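Tallthorpe Electoral Boundary Review

The Tallthorpe Electoral Boundary Review was an examination of the ward boundaries used to elect members of Tallthorpe Borough Council. It was carried out under the chairmanship of Áine Nic Giolla, a retired lecturer in public law, and led to the adoption of a map of 14 wards.

Background

The previous boundaries had been drawn when most of the borough's population lived close to the old market. Later housing on the eastern side left the wards there with far more electors per councillor than those in the centre. A motion calling for a review was moved by Verna Alcantara, then leader of the opposition group, and was passed with two members abstaining. The ruling group had at first argued that any change should wait until after the next election.

Consultation

Public consultation opened in November and drew 249 written responses. More than half concerned the proposal to separate the Workska estate from the neighbouring ward of Vato, with which it shared a primary school and a bus route. Residents' groups from both areas asked for the estate to be kept whole, and the draft was altered accordingly. 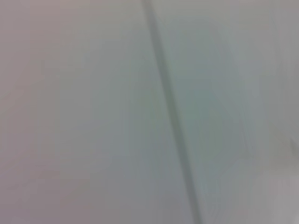 The final map was settled after two public hearings at the town hall. Its most disputed feature was the division of the former Central ward into eastern and western parts. The new boundary is a single slanting line, much like the dark grey one in the illustration, and runs from the northern edge of the ward down towards the south-east. Objectors preferred a line following the main road, which they considered easier for voters to understand. The review held that this would have left the western part too small.

Outcome

The council approved the recommendations without amendment, and the new wards were used at the following election. Turnout rose slightly in the eastern wards and fell in the centre. Alcantara was returned for the new ward of Zhong Park, which took in parts of three earlier wards. Polling places were moved in several districts, and a request to restore the former station at the Vato library was refused.

See also: Tallthorpe Borough Council; Wards of Tallthorpe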